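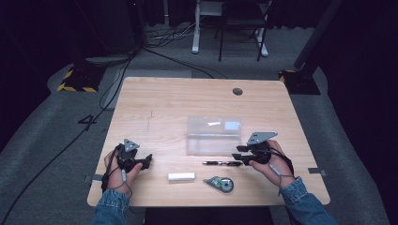
Borkimby Football Club is a semi-professional association football club based in the market town of Borkimby. The club plays its home matches at Herrera Park and competes in the second tier of the Bridcombe Regional League. Its traditional colours are green and white, and its supporters are known as the Tanners, after the leather trade that once employed much of the town.

Search this site Go Advanced search

History

The club was formed by workers at two tanneries, who had previously fielded separate sides in local cup competitions. Early matches were played on common land beside the river, where flooding often caused fixtures to be abandoned. A permanent ground was obtained when the Herrera family, owners of the larger tannery, leased the club a field to the north of the town.

Borkimby joined the Bridcombe Regional League as a founder member and spent most of its first decades in the lower half of the table. Its fortunes improved under the manager Chaminda Pathirana, who introduced a settled back four and relied heavily on players from the youth teams. Under Pathirana the club won the league championship 3 times and reached the final of the Bridcombe Cup, which it lost to Trakent Town after extra time.

A period of financial difficulty followed. The main stand was closed on safety grounds, and home fixtures were moved for 8 months to the ground of a neighbouring club. Borkimby was relegated at the end of that season and has not since returned to the top tier.

Ground

Herrera Park has one seated stand, on the west side, and open terracing on the remaining sides. The pitch slopes noticeably towards the river end. Floodlights were installed during Pathirana's time as manager and were first used in a friendly against Trakent Town in January.

Rivalries

The principal rivalry is with Trakent Town. Matches between the two are known locally as the Valley Derby and usually draw the largest attendance of the season. A lesser rivalry with Bridcombe Athletic declined after the clubs were placed in different divisions.

Records

The record for league goals in a single season is held by the forward Rafsan Seneviratne, who scored 55. The club's heaviest league defeat was by 8 goals to nil, away to Bridcombe Athletic.

Women's team

A women's team was established under the coach Nilmini Dissanayake and won promotion in its second season. Yurani Marulanda, a midfielder, captained the side for 5 seasons before succeeding Dissanayake as coach. Home matches are played at Herrera Park, with kick-off normally at 2 pm.

Share 8 Comments 3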